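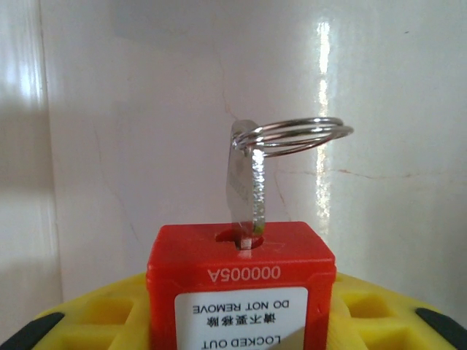 Mekon Group Lock Box, wall-mount version: review after a season in a small bottling plant

We run two filling lines and a capper in a building that used to be a dairy. The maintenance crew is four people on days and one at night, and for years our lockout setup was a coffee can of padlocks and a clipboard. It passed inspections. It also meant that any job with more than one energy source turned into a walk around the building hanging a lock from each person on each point, then another walk to take them all off.

A group lock box fixes that. One set of locks goes on the equipment, the keys to those locks go in the box, and every person on the job puts a personal lock on the box. The keys can't come out until the last person is done. I looked at three before ordering and ended up with the Mekon because it mounts to the wall and has a window in the front.

What comes in the carton

The box itself, a steel hasp bar, four wall anchors, a sheet of stick-on labels and a one-page instruction sheet. No padlocks are included. The listing says this, but it says it far down the page, and I have seen two reviews complaining about it, so check before you order. The Lalto kit comes with six locks and costs more by close to what six locks would cost you anyway.

Mounting

The back plate has keyhole slots at the top and plain holes at the bottom. Our wall is painted block. The anchors supplied are for drywall and I threw them out. With sleeve anchors from our own stock the job took twenty minutes, most of that spent finding a spot near Line 2 that wasn't behind a door. Mount it so the bottom edge is at chest height. We put it too high the first time and the shortest person on the crew couldn't see into the key slot.

The finish is powder coat and it is decent. We wash down near it every night and there is a little rust at one of the lower screw holes, where I probably scratched it with the driver. Nothing on the door or the hinge.

Using it

Keys drop through a slot in the top, which I like, as you don't have to open the door to add one. The window is big enough to see whether there are keys in the box, though you can't read the tags on them. The door closes flat and the hasp bar slides across it from the left.

The bar has room for twelve locks. That is true if they are slim ones. With the wider plastic-body padlocks most of our crew carries, the bodies bump into each other and you have to alternate front and back to get more than eight on. Eight is plenty for us. A plant that brings in big contract crews should look at the Verstraete box, which has its holes spaced farther apart. It is also a lot heavier and needs a shelf.

Shackle size matters too. The holes take a quarter-inch shackle with a little slop. A contractor turned up in April with heavier locks that would not go through, and we had to lend him one of ours and write it up.

The labels

These are the weak part. The sheet has numbers, a general warning in English and blanks to write on. The adhesive is fine on the box and poor on anything curved. The print on the numbers started wearing off the ones people handle most. We replaced the lot with engraved tags from Zunada and have had no trouble with those.

The instruction sheet is thin. It shows how to hang the box and how the bar slides, and that is all. It gives you no procedure, and a box is no use without one. Ours was written by Blair Innes, our maintenance lead, and it covers who places the equipment locks, who checks for zero energy, what happens at shift change and who can authorize cutting a lock off when its owner has gone home. Shift change took the longest to settle. The night person now hangs a lock before the day crew takes theirs off, and both sign the sheet.

Durability

The maker rates the hinge for 4,000 openings. I have no way to check that, and we are nowhere near it. It has loosened slightly and still lines up. The window has picked up scratches from keys hitting the inside of it.

Price

I paid 70 dollars plus shipping. There is a portable version with a handle for 39 that holds fewer keys and has no window. We bought one of those as well for work on the roof units, and it does the job, although the latch pinches.

Would I buy it again? Yes, for a crew our size. Order your own anchors and your own tags at the same time, and measure your padlocks against the bar spacing on the drawing first. Four stars.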